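Table setting

Table setting is the practice of laying out dishes, flatware, glasses, and linens before a meal. It is one of the most widespread household arts, and a wonderfully varied one: almost every culture that eats together has worked out its own ideas about where things go, who sits where, and what should be within reach.

History

For much of the Middle Ages in Europe, diners brought their own knives, shared cups, and ate from thick slices of stale bread called trenchers. Forks spread slowly north from Italy and were mocked for a long time as fussy. Matched sets of plates and flatware became common in middle-class homes only when factories made them cheap enough, and the nineteenth century took to them with real gusto, inventing special pieces for fish, oysters, ice cream, and even sardines!

Common layouts

In the usual Western layout, forks go to the left of the plate, with knives and spoons to the right. Knife blades face the plate. Diners work from the outside in as the courses arrive, a simple system that makes even a crowded formal setting easy to follow. Glasses stand above the knives, and the bread plate sits above the forks.

A Japanese home meal often places the rice bowl at the left and the soup at the right, with chopsticks laid sideways in front. In Ethiopia, one large round of injera can serve as plate, food, and utensil for the whole group, a lovely example of how little equipment a shared meal needs.

The table itself

Every setting starts with a clear surface. A plain, pale top suits almost any color of dish and shows off patterned china especially well. Cloths, runners, and place mats add color and protect against heat and spills. Formal cloths hang well over the edge, while casual ones may cover only the center.
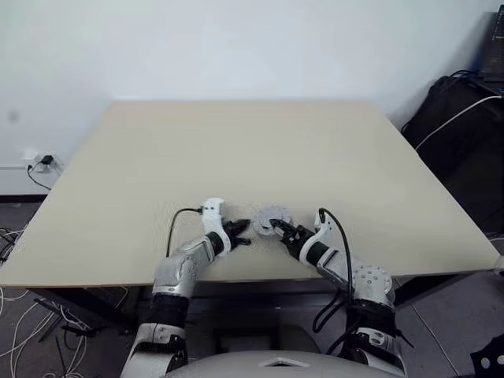 Collections and study

Old tableware is a delight to study. The Warraich Collection in Mitamham holds 140 place settings, among them 19 made for children. Its guidebook, by Aba Kpodo, pairs each setting with a menu from the same period, and the chapter on December feasts is a particular treat.

See also

Flatware
Napkin folding
Tablecloth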